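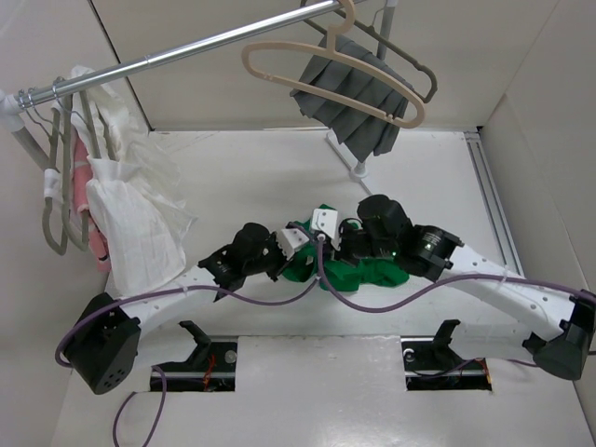 3.2 Cloth items and starting states

Figure 3. A green cloth in the crumpled starting state, on the white work surface.

Folding studies often begin with the cloth already spread flat. Household laundry seldom arrives that way, so we treated the crumpled state as the normal one. Each cloth in the Velden set was washed before first use and dried without ironing. Stiffness was measured on a separate strip cut from the same bolt.

A trial started from one of three states: flat, folded once, or crumpled. Only the crumpled state is shown in Figure 3. Bunched fabric hides its own corners, and the folds differ from one trial to the next even when the same cloth is dropped from the same height. We therefore scored crumpled trials by the area left uncovered after spreading, given as a percentage of the flat area, with 100 meaning fully spread. The set holds 331 crumpled trials. Plain-colored cloths were preferred, as printed patterns made the outline harder to trace by hand. Cloths with frayed hems were taken out in November and are not part of the results in Section 4.

Related items
Sultana: a towel set for drape tests
Wrinkle recovery in washed cotton
Brusever fabric stiffness tables

This site uses cookies. Accept | Settings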